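Search this site Enter keywords Go

Getting Work Clothes Ready for an Internship or First Job

01/09/2018

Interns are usually issued a dress code and two or three branded shirts, and left to work out the rest. The steps below cover care and storage for a ten-week placement. They assume a shared laundry room and a small closet.

1. Read the dress code before buying anything.
Check three items: footwear, outer layer, and whether denim is permitted on Fridays. At Hallside, where I did my first placement, the code ran to 58 lines and the shoe rule was on the last page. Buy shoes first. They take the longest to break in.

2. Sort by fabric weight.
Wash heavy cotton and denim separately from thin knits and dress shirts. Zippers and rivets abrade light fabric in the drum. Anything sheer, stretchy or printed goes in a mesh bag, turned inside out, on a cold cycle.
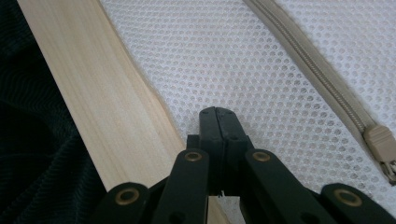 Do not fill the bag past two thirds. A packed bag holds detergent, and the residue shows on dark fabric once it dries. Close the zipper fully and tuck the pull under its elastic cover if it has one.

3. Treat collars the same evening.
Apply a small amount of liquid detergent along the inner fold and leave it for 10 minutes before washing. Do not use hot water on a stain you have not identified. Protein stains such as milk or egg set with heat.

4. Dry on hangers.
Remove shirts from the washer promptly, shake each one once, and fasten the top button. Most cotton blends will then need only the collar and cuffs pressed. Keep the iron off printed logos, or press from the reverse side through a cloth.

5. Fold on a table.
A bed is too soft to give a straight crease. Lay the item flat, smooth from the center outward, and bring the lower edge up in one movement. Stack with the folds facing out.

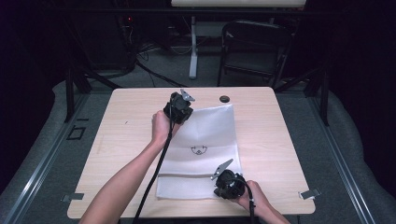

6. Set out the full week on Sunday.
Five tops, three bottoms, one spare shirt. The spare goes in your desk or bag, in a sealed pouch. Include a lint roller and two safety pins.

7. Keep receipts.
Some employers reimburse required clothing. Ploson paid for my safety shoes, but only after I sent the itemized receipt. File claims before December if the accounts close with the calendar year.

Comments (3)

imgate_intern
Does step 3 work on polyester polos? Mine have a gray line at the collar after two weeks.

deskdrawer58
Yes, but leave the detergent on longer. Mine took two washes.

M. Jayasinghe
I would add a second pair of black socks to the spare pouch. Rain on the walk from the bus.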